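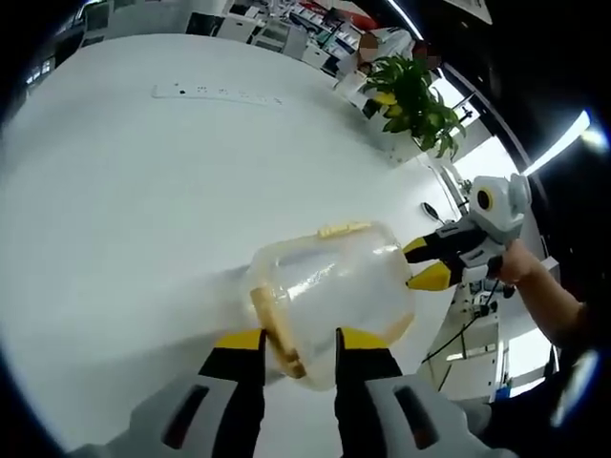 Does the field technician post require a geoscience degree? A two-year technical diploma is enough if the applicant has worked at least one full season with seismic or GNSS stations.

The Paltance Institute for Ground Hazards is hiring two field technicians for its monitoring network in the Grorkov valley. The network has 29 permanent stations, most of them above the tree line, and records slope movement, ground shaking and meltwater discharge. The posts are full time and start in June.

Duties
Service visits to stations, including battery and antenna replacement
Leveling and orientation of broadband sensors
Downloading and checking data where telemetry has failed
Soil and water sampling along the Berko transect — 568 numbered points, visited in rotation
Entering station changes in the metadata log on the day of the visit

Requirements
Valid driver's license, manual transmission
Ability to carry equipment on foot over a height gain of 700 meters
Basic soldering and cable testing
Working knowledge of Linux command line tools
Written English; a second regional language is useful

Field allowance is paid per night away from base. Boots and cold-weather clothing are supplied. Contracts run for one year and may be extended once the Rinaldi slope project is renewed.

Send a resume, a one-page letter and two references to the personnel office. Interviews are held at the institute and include a practical test — fault finding on a station power supply. Incomplete applications are not considered.

Print this page | E-mail this page

Related items
Call for tenders: solar panels and mounting frames
Data manager, Grorkov network (closed)
Berko transect: access notes for visiting groups

Contact | © Paltance Institute for Ground Hazards | Back to top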